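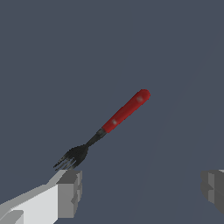 Notebook 3, p. 17

July, quarter past nine at night. Still in the lab, eating crackers over the probe station, which I have personally forbidden other people to do.

The encapsulation run finished. We had 100 OLED pixels sitting in the humidity chamber with the new Bullik barrier film on them, and the plan was to pull them out and admire how evenly they had aged. Dark spots along one edge of nearly every one. Always the same edge, the side nearest the cathode contact, so water is strolling in under the metal as if we had left it a key. The film itself looks fine. The film has always looked fine. I have a folder of pictures of it looking fine.

Yu-na Ahn thinks it's the adhesive, and that we cure it too fast. I think it's the contact step height. We argued for a while and then agreed to test hers first – she has the better handwriting and had already filled in the sign-up sheet for the oven.

The logger stopped at 3,013 minutes, by the way. Memory full. So the last part of the luminance curve is a straight line drawn by me, in pencil, with great confidence, and it is not going in the paper.

Snorradóttir wrote from Prunddale to ask if we have lifetime numbers for the review. I answered that we have numbers.

Tomorrow: slower cure, fresh getter, clean the glovebox antechamber. Find out who took the good tweezers. Buy crackers.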